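HOUSING AND INTERIORS 110
Handout 6: Room acoustics and noise control in small dwellings
October 2019

Read before the section meeting. Bring the worksheet from Handout 5 and a calculator. Terms in capitals will be on the vocabulary list.

1. Two separate problems

Students mix these up every term, so start with it. ABSORPTION deals with sound that is already in the room. It controls how long a sound hangs on after the source stops. ISOLATION deals with sound getting from one room to the next. It depends mostly on weight, on airtight seams, and on whether the two sides of a wall are tied together.

A rug and heavy curtains will make a bare bedroom less echoey. They will do almost nothing about the neighbor's television.

2. Reverberation time

REVERBERATION TIME is the time it takes for sound in a room to drop by 60 decibels after the source stops. Hard plaster, glass and painted wood send most of the sound back. Upholstery, bedding, bookshelves with books in them, and people all take some of it away.

The usual formula needs two things: the volume of the room and the total absorption of its surfaces. In the Wolitz house, the open living area has a volume of 1272 cubic feet. We worked that one in class. Redo it with the sofa and rug taken out and compare.

Ceilings are often the largest surface with nothing on it, and a smooth ceiling over a hard floor can give you FLUTTER ECHO – a quick buzzing repeat when you clap your hands.

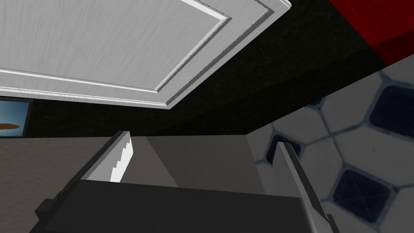
Does a higher ceiling make a room sound worse?

It can, if nothing else changes, as the room gains volume faster than it gains absorbing surface and the sound takes longer to die out. Soft furnishings or a treated ceiling will bring the time back down.

3. Sound between rooms

A wall is only as good as its weakest part. You can build a heavy, well-sealed partition and lose most of the benefit through one gap. In order, check:

Openings under and around doors
Back-to-back electrical boxes
Shared ducts
The joint where the wall meets the floor and ceiling
Pipes that touch the framing

Doors deserve their own paragraph. Many interior doors are hollow, with two thin skins over a light core, and they pass speech easily. A solid-core door is heavier and does better, but only when it closes against a seal on all sides. An undercut left for air return defeats most of it. If the room needs return air, plan a lined transfer duct instead.
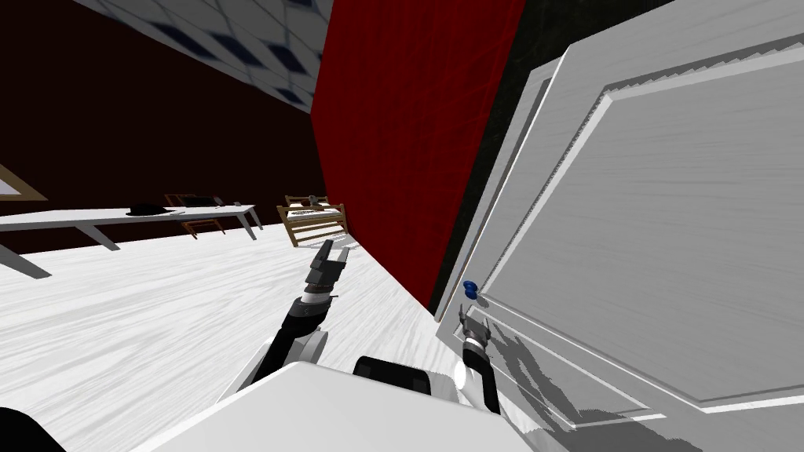
In the Zikow apartments the bedroom partitions were rebuilt in July and tenants still complained about voices. The doors had been left alone, with the old undercuts. Once seals and drop bottoms were fitted the complaints fell off. The cost per unit was small next to what had been spent on the walls, and the order of work should have been the other way around.

4. Impact noise

Footsteps, dropped objects and chair legs put energy straight into the structure. This is IMPACT NOISE and it needs a different fix from speech. Carpet and pad on the upper floor is the cheapest. A floating floor on a resilient mat also works, provided the edges don't touch the walls. Adding drywall to the ceiling below helps less than people expect unless it is hung on resilient clips.

The Lục floor plan on the back page has a kitchen directly over a bedroom. Mark where you would put the mat and where the edge strip goes.

5. For next time

Finish problems 1 through 4. For problem 3, use the Fimura plan, total surface area 508 square feet, and show your units at every step. Answers without units lose 2 points each.

Late worksheets go in the box outside the section office.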